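Buy the table before you buy the arm

By Dewanti Sembiring
30 October 2022

Most equipment budgets for a robotics workshop are written from the top down. The arm goes on the first line because it costs the most and because it is what the people approving the money expect to see. Tables, props, cables, storage and staff hours are put together at the bottom under "sundries" and given whatever is left.

I think this is the wrong order, and I have made the mistake myself. When we planned the Skastthorpe workshop, I spent most of August comparing quotes for arms and one afternoon on everything else. The arm line was accurate to the dollar. The sundries line was a guess, and we had used it up within 31 days.

What we had left out was the daily work. Teaching a machine to put a cap on a rack takes a person who does the job by hand, over and over, with tools that can be tracked. That person needs a work surface at the right height and enough clear floor to stand or sit. The hand-held grippers need spares. The objects need replacing, and more kinds of objects need buying than anyone guesses at the start.

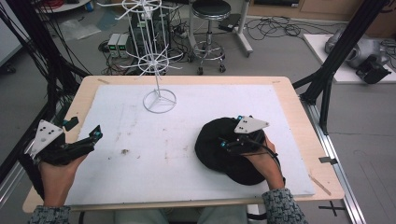

A cap task at the table, done with two hand-held grippers. The wire rack stands on the foam board.

A display rack and a cap are cheap items. A shelf of such things, enough to cover 100 tasks, is a real purchase, and it needs a place to be stored and a person who knows where each piece goes. Foam board gets dirty and has to be bought again. We should have priced all of this before asking Ismail or Plello for a quote on anything with a motor in it.

Intan Tjoa, who approves our spending, disagrees with me on one point. She argues that large items have long lead times, so they have to be ordered first or the room sits idle. She is right about lead times. My answer is that ordering first and budgeting first are separate decisions. Work out the cost of a month of use, multiply it by the months you plan to run, and take that off the total. Whatever remains is what you can spend on the arm, and you can place the order the next morning.

For our next round I have asked for five months of operating costs to be set aside and kept out of the hardware total. We are also moving our parts records into Listis, where small purchases get their own lines. The arm we can afford under this plan is a smaller one than I wanted.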